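Volon Rules for Simulated Grasping

The Volon Rules are a voluntary set of guidelines for reporting grasp tests carried out in computer simulation, mostly with food items. They were drafted by Precious Pretorius at Sutherland and first circulated in July. The current text is dated 13 Aug 2020. Despite the name, they have no legal force, and no outside body checks whether a lab that claims to follow them does so.

Scope

The rules cover two-finger grippers working on single items. A test series must include at least 300 attempts, and any attempt dropped from the results has to be listed with a cause. Bins, piles and moving belts are left out, which critics note is where most of the trouble in produce handling occurs.

Criticism

Kirsty Drummond of Stultberg has questioned whether the rules measure anything a packing plant would care about. Her review looked at 209 reports claiming compliance and found that only five gave the friction values used. She also objected to the pass mark of 940 successes per thousand, for which the draft offers no source. Supporters reply that a weak common format is better than none. The claim is hard to test, as few labs have published results from before and after adopting it.

Start position

Rule 5 sets out how an attempt should begin. The item rests clear of the fingers, and the opening must be wider than the item, with room on both sides. The item need not be centered. A lone potato on a bare brown surface, a little nearer the left finger, is the kind of layout the rule allows. Drummond calls such starts too easy, and the text gives no method for making them harder.

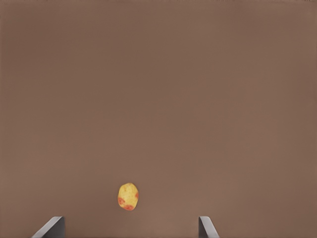
Adoption

Fluvine lists the rules in its supplier terms but does not ask for the underlying data. Sutherland has announced a revision without giving a date.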